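Handheld gripper demos vs teleop — does the Casdale result hold up?

Forum: Robot learning, help and advice

saragih_bench
Posted in August, 3 replies hidden

Trying to reproduce the Casdale result before our lab meeting. They say demos recorded with two handheld devices train a policy as well as teleop demos, same task, same number of demos. I have 256 handheld and 256 teleop. Trained both for 600 epochs. Teleop policy is fine. Handheld one reaches for the tray, then stops short every time. Same network, same image size. Is the paper wrong or is it me? Pretty sure its me.

prudby_k

Probably latency. Your handheld poses and your images are not stamped by the same clock. Check that first. We had 11 frames of offset on our setup and got the exact same thing, arm stops short and sits there. Shift the actions, retrain, look again.

Also 600 epochs is a lot for 256 demos. Try less.

wristcam

Just use teleop

daten_user19

What prudby_k said, plus look at your start poses. In the Casdale appendix (easy to miss, its after the tables) they throw out any demo where the two devices start too far apart. We didn't and lost a week to it. After filtering we dropped 19 demos and the gap to teleop mostly closed. Not fully — still worse on the left side for us.

Other thing is the cables. Ours are wired, and people hold the device differently when the cable pulls on the wrist. Give it slack, let it loop out to the side and keep it off the tray. Our table, one device in each hand, left one over the tray: 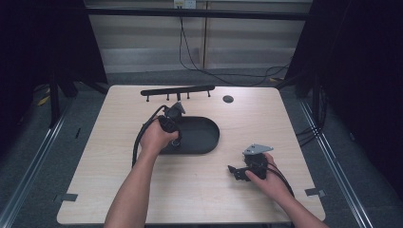 Photo: daten_user19, own work, free to reuse

Don't compare on training loss btw. The two sets have different action noise so the numbers mean nothing side by side. Run real rollouts, same tray position for both policies, and count success only if it finishes with no help. The Prudby scripts do this allready if you want them, look in the eval folder. Post your offset when you have it.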